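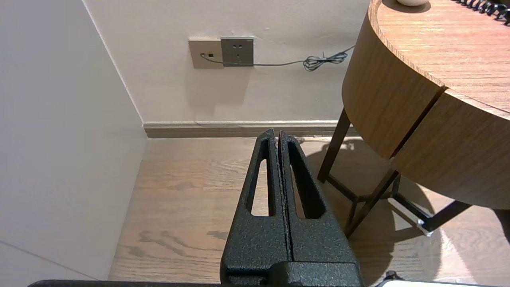 Attachment 1: pale wooden floor and skirting board

Ticket: Wrong credits on actor page, and now the photo's gone too
Product: Kustau cast guide (web and tablet)
Status: Open

Hiya, me again. I look after the Orathai Tanasarn page on Kustau and it's gone a bit peculiar. Last night she had 33 credits, all in the right order, all checked by me against the end titles (yes, I pause them and squint). This morning she's got the whole camera crew of Butus as well, and according to the page she played a police sergeant, a florist and "second assistant, lighting".

What I've tried so far:

Logged out and back in. No change.

Cleared the browser cache, which also logged me out of my bank and the library, so thanks for that. No change.

Looked on the tablet app. Same wrong list, but there the series are sorted by the first letter of the character's name, so her five series of Iltirano come after one guest spot in a hospital drama.

Opened the edit history. My last edit is there (I corrected "Dr Truong" to "Dr Trương", her character in Iltirano, because that's how it's spelt on screen). The next entry is blank. It's got no editor name against it, just a time, 3.40 in the morning. I was asleep!

Update, lunchtime

Had a proper play with it over a sandwich and I think it's the accents. I made a draft copy of the page and saved it with plain "Truong", and the extra credits vanished. Put "Trương" back, saved again, and in came the lighting people. Did the whole thing twice to be sure. I don't know anything about how your side works, but my guess is that the save goes wrong at the ư and then grabs whatever cast list is next to it.

I really don't want to leave it as "Truong", by the way. The character makes a point of correcting somebody about it in series 2, it's one of the best scenes she's done, and the fans would have my head.

Also the biography is now stopping after 800 characters. It used to go all the way through her theatre years and the voice work. Now it gets as far as "she left drama school to join the touring" and then nothing. Touring what? I know, because I wrote it, but a visitor won't. 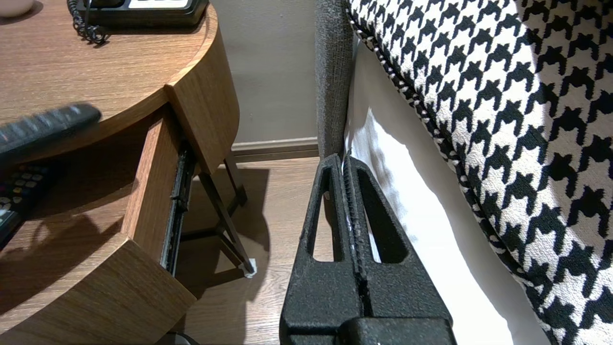 Attachment 2: bedside table with the phone on it, next to the bed

Update, teatime

Support rang back, very nice chap, and asked me to go through it with him on the line. Results:

Tried a different browser. Lighting crew still there.

Tried the "restore earlier version" button. It went grey and said "please wait". I waited through an entire episode of Butus - the one with the ferry - and it was still saying it.

He rolled the page back from his end and the 33 credits are back, hooray, with the accents as they should be. Biography is still chopped off at the touring bit, so he's passed that along as a separate fault.

Still to sort:

Biography length.
Her photo, which is now a grey square with initials on it, and they're the wrong initials.
The blank 3.40 entry. He could see it too and didn't know what it was.

I've promised not to touch the page until I hear from you. Please leave the ticket open, I've got her April stage dates to add and I'm itching to get them in.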